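The laundry service at the Heltau residence in Prokow has handled guests' clothing for 37 years, and its rules have changed little in that time. Trousers are pressed, folded once along the crease and returned to the room before evening.

Sang-wook Heo, who directs the service, regards folding as the larger part of the work. His staff of 63 spend their first January on trousers alone.

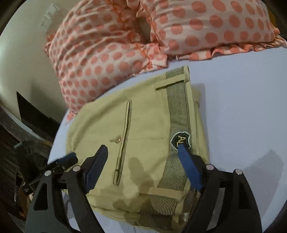 Tailored trousers are judged at the residence by the state of the waist. A garment may be flawless in the leg and still go back to the table if the band has been flattened out of its curve. On a yellow-green pair laid on the bed, the striped lining of the waistband faces outward, belt loops and dark patch included, and the small wrinkles along its middle are the kind that Mr. Heo asks new employees to look for. Back pockets are smoothed by hand – never with the iron – and their buttons are checked for loose thread.

The service now receives 355 pieces in an ordinary week. Shirts remain the responsibility of a separate room on the ground floor.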